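Gevell Bead and Button Thread, 500 m spool
Sold by Sokico Haberdashery

Home / Threads / Hand sewing / Gevell

In stock. Posted from our shop in Dralldale.

Gevell is a waxed polyester thread for sewing on beads, buttons, sequins and other small things. It is stronger than normal sewing cotton, but still thin enough to pass through a seed bead. We have sold it since we opened the shop, and many of our customers use it also for mending bags and for the hems of heavy curtains.

The thread comes on a plastic spool with 500 metres. For a person who sews at home this lasts very long. Natalia Zepeda, who teaches the evening beading class in our shop, finished one spool in roughly a year, and her students borrow from it all the time.

Colours
Ecru, charcoal, navy, wine, moss and black. The colour on your screen can be a little different from the real colour. If you must match a fabric exactly, please write to us and we will post you a short piece of thread free of charge.

Which needle to use
For seed beads take a beading needle in size 10 or 12. For buttons any sharp needle with a medium eye is fine. Cut the end of the thread at an angle and press it flat between your nails, then it goes easily through the eye. Please do not lick it – the wax does not like water and the end will open.
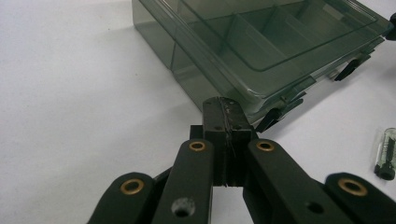

Photo: Maricruz Quezada / Sokico

Keeping your beads and thread in order
We are often asked how to store small supplies. A see-through plastic organizer box is a good choice for beads and buttons, you find your colour without opening everything. Keep the box away from the heater and from direct sun, because some dyed beads lose their colour after one summer. The thread itself should stay on the spool with the end tucked in the notch. Organizer boxes are not included with the thread.

How to wash
Finished work can be washed by hand or in the machine at 30 degrees, inside a pillowcase. Do not iron directly over the stitches. The wax will come out a little in the first wash and the thread becomes softer. This is normal and the strength stays the same.

Details
Material: polyester, waxed
Length: 500 m
Colours: 6
Article number: 205
Maker: Gevell
Suitable for leather: only thin leather, with a leather needle

Larger orders
Schools and costume workshops can order the cone with 3,000 metres. The cone is available in black and ecru only and it needs 2 weeks to arrive from the warehouse in Escobedo. Ask us for the price, it changes with the freight.

Returns
You can return unopened spools within 30 days. Opened spools we can not take back, except when there is a fault in the thread. In this case send us a picture of the fault and keep the spool until we answer.

Customers also looked at: Gevell beeswax block, beading needles size 10, needle threader, cotton tape grey 10 mm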